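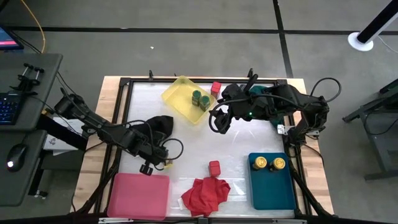 Why do we sort small goods into trays before we put them on a shelf?
Because a tray gives each group a border, and the person who comes after you can read the order without asking.

Course: Household and Store Order, Unit 2
Handout for the practical part, Minov Training Rooms

In this unit we practice with small containers: cans, spice jars, spice tins. Please read before the session in March.

1. Choose the rule first. You can sort by kind, by size or by color. Do not mix two rules in one tray. In the Lidatis pantry exercise, 9 groups changed the rule in the middle and had to start again.

2. Same things stand together. Two cans of one kind go side by side, with the lids up. Two tins of smoked paprika are one group, also when they stand apart on the table at the beginning.

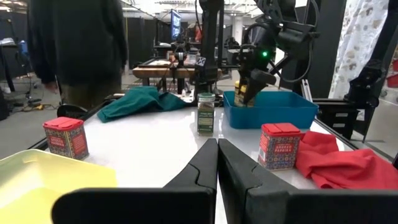 A jar of dried herbs makes its own group, even if it is alone. It is a common mistake to put it with the paprika only to fill the space.

3. Cloths are not goods. Fold them and keep them on one side. A crumpled cloth can hide a small block or a lid.

4. Low bins and trays are for different work. From a low bin you take often. A tray you carry.

Homework: the Stimia stock list has 776 lines. Take any page and write which rule you would use for it, and why. Half a page is enough.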